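## 4. Levelling and first calibration

This section covers the Povden bench scale, both the 12 kg and the 30 kg versions. Complete section 3 (unpacking and removal of the transit screws) before you begin. The scale must not be switched on until step 5.

Place the scale on a flat table that does not rock. The height of the table is not important.

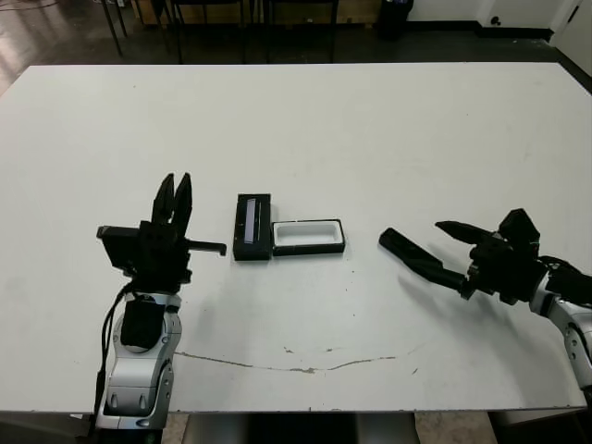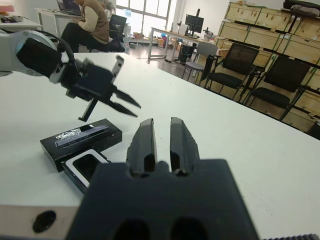
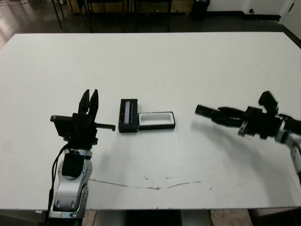 ### 4.1 Levelling

1. Set the scale down with the display facing the operator. Leave a hand's width clear on all sides.
2. Loosen the locking ring on each of the four feet by one full turn.
3. Look straight down at the bubble in the rear left corner. Turn the two front feet until the bubble lies midway between left and right, then turn the rear feet until it sits inside the ring.
4. Press lightly on each corner of the pan. If the scale rocks, lower the foot at that corner until it touches, and check the bubble again.
5. Tighten the locking rings by hand. Plug in the Nolte power supply and switch on.

**Caution:** Do not tighten the locking rings with pliers. The threads are soft and a stripped foot can't be repaired on site.

**Note:** Scales moved from a cold store need at least an hour at room temperature before calibration. Leave them switched on during this time.

### 4.2 Calibration

You will need the 500 g and 1,000 g weights from the Kallside accessory box. Handle them with the cloth supplied.

1. With the pan empty, hold ZERO until the display shows `CAL 0`.
2. Wait for the steady mark (a small circle, top left) and press ENTER. The display changes to `CAL 1`.
3. Place the 500 g weight in the centre of the pan. Wait for the steady mark and press ENTER.
4. When `CAL 2` appears, replace it with the 1,000 g weight and press ENTER again.
5. Remove the weight. The display returns to `0` within a few seconds.

If `ERR 4` appears, the reading drifted during the step. Close nearby windows, switch off any fans and start again from step 1. If `ERR 6` appears, the wrong weight was used - the scale does not store the result and the previous calibration stays in force.

### 4.3 Checking the result

Put both weights on the pan together. The display should read 1,500 g, plus or minus one division. Repeat with the weights near each corner in turn. A corner reading that differs by more than two divisions usually means that a transit screw is still fitted; see section 3.2.

Enter the reading and the serial number on the Praladholm record card. Keep the card with the scale.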